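Ticket: Rate card lookup returns wrong premium band after mid-term benefit change
Product: Brasar Policy Administration, claims and rating module
Client: Nodholm
Environment: production, reproduced in staging
Severity: 2
Status: Pending client confirmation

Summary

When a rider is added to a spoilage or home contents policy after the start date, the premium is recalculated from the rate card in force at inception. The card in force on the endorsement date should be used. Base product premiums are correct. Only riders with their own rate card are affected.

Steps to reproduce

1. Create a home contents policy with the base product only, effective in March.
2. Activate a new version of the food spoilage rider card, effective in July.
3. Endorse the policy in July to add the rider, benefit limit 500.
4. Run the premium calculation and open the rating trace.

Expected: the trace shows the July card.
Observed: the trace shows the March card. The premium is lower than quoted and the quote screen does not match the schedule.

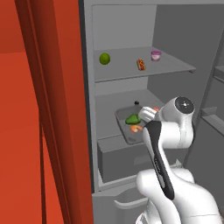 Food spoilage rider: refrigerator contents.

Log

09:10 - Ticket opened by Nodholm. Nightly reconciliation listed 1679 policies with a quote/schedule mismatch. Not all of them are confirmed as this fault.

09:45 - Rating trace pulled for three policies. All three carry the inception date in the card lookup call. The endorsement date is present in the header but is not passed down to the rider node.

10:30 - Reproduced in staging. Changing the benefit limit from 500 to 600 on the same endorsement gives the correct limit factor, taken from the wrong card. Limit handling is ruled out.

11:20 - Checked product configuration. The rider has "Inherit rating date from base" set to Yes. The setting was introduced with the Dokonstead template import and defaults to Yes for any rider that had no value before the import. Riders built by hand have it blank, and blank is treated as No.

11:50 - Set the flag to No in staging and reran the calculation. The trace now shows the July card. Premium matches the quote screen.

13:15 - Claims side checked. Adjudication rules read the benefit limit and waiting period from the policy schedule - they do not touch the rate card. No claims need to be readjudicated for this fault.

14:00 - Workaround sent to Nodholm: set the flag to No on affected riders, republish the product, then run the rerate job in report-only mode. Do not run the job in update mode until the report is reviewed. Update mode issues billing adjustments and these can't be reversed in bulk.

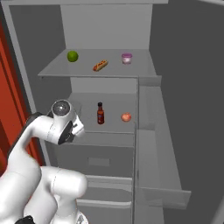 Tzanetos: We changed the flag on the spoilage rider and republished. New endorsements rate correctly. The report-only job stops partway with "no card for date" on policies endorsed before the July card was active. Is that the same problem or do we need a second ticket?

15:40 - Same ticket. The March card was end-dated one day early when the July version was activated, leaving a one-day gap. Correct the end date on the March card and rerun the report.

16:05 - Default value for imported riders passed to development. Waiting for report output.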